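# Why is purple so hard to find?

Look at the flags of the countries of the world. You will see much red, much blue, much green and white. Purple you will find almost never. Why is it like this? Did people in old times not like purple? They liked it very much! The problem was the price.

## A color from the sea

Long ago, there were no shops with tubes of paint. If you wanted a red shirt, you needed a plant or a small insect that gives red. If you wanted a yellow shirt, you could boil onion skins or flowers. These things grow in many places, so they were cheap.

The best purple came from sea snails. They lived in the Mediterranean Sea, and inside the body of each snail there was a very small drop of liquid. At first this liquid has no strong color. When it meets air and sunlight, it changes slowly — first it becomes yellowish, then green, then blue, and at the end purple.

One snail gives only one little drop. To color one piece of clothing, workers needed thousands of snails. They put them in big pots and kept the pots warm for days. The smell was terrible. The workshops often stood outside the town, where the wind could carry the smell away.

Now you understand why purple cloth was so expensive. Only very rich people could buy it, and in some places there was even a law about who may wear it. In Rome, at one time, only the emperor could have clothes which were all purple.

## The student who made a mistake

In the year 1856 a student in London was trying to make a medicine against malaria. He was 18 years old and he worked at home in his school holidays. His experiment went wrong. In the glass he had only a dark, dirty powder. When he cleaned the glass with alcohol, the liquid became a beautiful purple.

He could have thrown it away. He put a piece of silk in it instead, and the silk became purple too. Even after washing, the color stayed. People called this new color mauve, and soon it was in the shop windows and on dresses and ribbons. It was made from coal tar, a black sticky material that factories had too much of. No snails were needed anymore.

After this, other chemists looked for more new colors. A few years later one of them was a very strong pinkish purple. It got the name magenta, after a town in Italy where a battle had taken place.

## Is there magenta in the rainbow?

Next time when it rains and the sun shines together, look carefully at the rainbow. It has red on one side and violet on the other side. Between them are orange, yellow, green and blue. Magenta is not there!

Every color in the rainbow is one kind of light. Magenta is different. Your eye has three kinds of little color helpers, which are called cones. One kind feels mostly red light, one feels mostly green, and one feels mostly blue. When red light and blue light come into your eye together, but almost no green, your brain must decide what to call this. It makes a color for it, and this color is magenta. 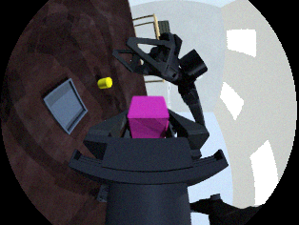

Printers use magenta every day. Open the lid of a color printer (ask an adult first) and you will often find four inks: cyan, yellow, black and magenta. From these four the printer can mix nearly all the colors in your school books. If you look at a printed picture with a strong magnifying glass, you can see the tiny dots.

## Try it: purple from a cabbage

You need:

- half of a red cabbage
- hot water (an adult should pour it)
- 3 glasses
- lemon juice
- baking soda

1. Cut the cabbage in small pieces and put them in a bowl.
2. Let the adult pour the hot water over it. Wait 20 minutes.
3. Pour the purple water into the glasses, without the leaves.
4. Leave the first glass as it is. Put some lemon juice in the second glass.
5. Put a little spoon of baking soda in the third glass and stir.

The second glass should turn pink and the third one blue or green. The cabbage has a color inside which changes with sour things and with soapy things. You can also try vinegar. Do not drink any of it, and wear an old shirt — cabbage water makes spots!

## Words to remember

**Dye:** a material that gives color to cloth.

**Cones:** the small parts at the back of your eye that feel color.

**Coal tar:** a thick black liquid that is made from coal.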